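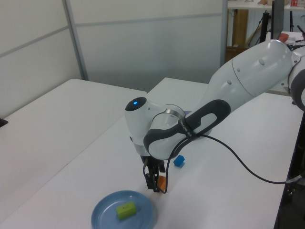 How long does a cheap digital hygrometer need to sit over a salt solution before the reading means anything?

Twenty-four hours at a steady temperature, in a small sealed container, with the salt still visibly undissolved at the end.

I used to give it eight hours, the figure on most of the cigar and guitar forums, and for a while my numbers looked fine. They stopped looking fine when I bought a second logger and the two disagreed by four points in the same box. One was a Prodden stick-on with a display, the other a Pusteck that records to memory and has to be read out over a cable. This post is what I did about it, mostly so I can find it again in October when the heating comes on and I have to repeat it.

The method is old. A saturated solution of a given salt holds the air above it at a known relative humidity, which depends only slightly on temperature. For table salt it is a little over 75 percent at room temperature and it barely moves between a cold room and a warm one, so table salt is what everybody uses. Magnesium chloride gives close to 33 percent. Between them they bracket the range I care about, which is a cabinet holding paper and two violins.

The mixture should be a slurry, like wet sand. I put 50 grams of plain salt in a jar lid and add water by the teaspoon until it is damp all the way through with no layer of liquid standing on top. If the salt dissolves completely you no longer have a saturated solution and the number above it is wrong. Use salt without additives if you can get it. I have tried iodized salt against pickling salt and could not see a difference on these sensors, but the sensors only resolve one percent, so that says little.

Container size matters more than I expected. My first box was a large food storage tub, and the humidity in it was still creeping up after ten hours. The replacement is a jar a little over a pint, with a rubber gasket. Less air, more salt surface for the volume, and the lid seals. The logger sits on an upturned egg cup so that it can't touch the slurry. Salt on the sensor will ruin it, and salt creeps, so wipe the rim afterward.

Temperature is the part the short instructions leave out. The equilibrium value hardly depends on it, but the reading does if the jar is warming or cooling while you wait. Air that is one degree Celsius warmer than the slurry will read low by more than four points at this humidity, and that is already larger than the error I was trying to measure. A window sill is useless. So is the top of a refrigerator. I keep the jar inside a picnic cooler in the hall closet — no ice, just the insulation — and the temperature trace comes out almost flat.

The Pusteck was set to one sample every five minutes and left alone for just under ten days, which came to 2,857 readings. That was longer than needed, but I wanted to see the tail. The curve rises quickly, passes 70 percent within the first couple of hours, and then slows down a great deal. At eight hours it was still 2 points below where it finally settled. By twenty-four hours it was within the resolution of the display and it stayed there. Anyone who corrects a sensor at eight hours is building those missing points into the offset.

The final reading was 72, against a true value of 75. The magnesium chloride run settled at 32 against 33. So the error isn't a fixed offset, and adding three to everything would make the dry end worse. I fit a straight line through the two points and apply it in the spreadsheet. Two points will always fit a line perfectly, so this proves nothing about the middle of the range. A third salt would help. Magnesium nitrate sits near 53 percent, and I have not bought any.

The Prodden has an adjustment screw on the back. I turned it once, got it to agree at 75, and then found it read 38 over the magnesium chloride. It now lives in the bathroom.

Jolán Szénási wrote to me after the earlier post on the cabinet to ask whether the damp towel method is good enough. It saturates the air close to 100 percent, and capacitive sensors are at their worst up there. Some of them take a day or more to recover and read high in the meantime. I would skip it for anything you plan to trust. She also asked about the ready-made calibration pouches. Those work on the same principle. The Berge ones I tried agreed with my table salt jar to within a point, cost more than a box of salt, and dry out in the drawer.

A few loose notes.

Don't open the jar to look. Each time the lid comes off you start over. Use a glass jar and read the display through the side.

Write the date on the sensor with the correction. Mine says Jul 17, 2024, on masking tape.

Drift on the Pusteck since last year was one point at the wet end. At the dry end I have no earlier figure to compare.

Magnesium chloride pulls water out of the air and will turn to soup if the bag is left open. Mine did, and I dried it in the oven on low, then read that heating can decompose it, and threw it out. The run above used a fresh bag.

The Rarum logger is still in the jar and will get its own post.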